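Tote (container)

A tote, also called a tote bin or storage bin, is an open-topped rectangular container used to hold, carry and sort goods. The word is used in Australia and North America for both household and commercial bins, while older Australian catalogues list the same item as a tub or crate. Totes differ from cartons in being made for repeated use.

Form and sizes

Most totes have four walls, a flat or ribbed floor and a moulded rim that stiffens the opening. Straight-walled types make the best use of shelf space. Tapered types hold less for the same footprint but can be nested when empty, and a stack of 60 nested bins takes up little more floor than one. A third group, the stack-and-nest tote, does both — it nests facing one way and stacks when turned end for end.

Capacity is given in litres. Common household sizes run up to 33 litres, and larger models are generally sold with wheels or a lid. Grey and blue are the usual colours in trade ranges. Clear bins are more often sold for the home.

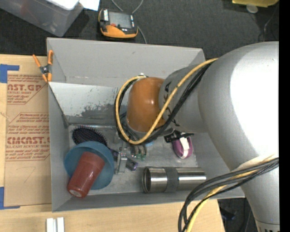

Cilwood Reference Desk, contributing editor

Materials

Polypropylene is the most common material for light totes and high-density polyethylene for heavier ones. Polypropylene holds its shape well but can turn brittle in a cold store, so freezer bins are usually made of polyethylene. Fibreboard and corrugated plastic sheet are used where bins are shipped flat and folded on site.

History

Timber boxes and wire baskets did the same work until moulded plastics became cheap. In the town of Prikness, the cannery kept 562 timber fruit boxes in circulation and repaired them each winter. They were replaced by plastic tubs from Vultura, a regional moulder whose first range had only two sizes. The Furukawa pattern, with a rolled rim and open hand grips, came later and was widely copied. By the time the cannery closed, its stock book listed 3,515 bins.

Care and disposal

Totes are washed with warm water and a mild detergent. Solvents can cloud or soften some plastics. Bins left in full sun fade and eventually crack along the rim — stabilised grades last longer outdoors. Many councils do not accept rigid tubs in kerbside recycling, and worn bins are instead taken to a transfer station, where they are shredded and sold as regrind.

See also: Crate; Milk crate; Pallet; Carton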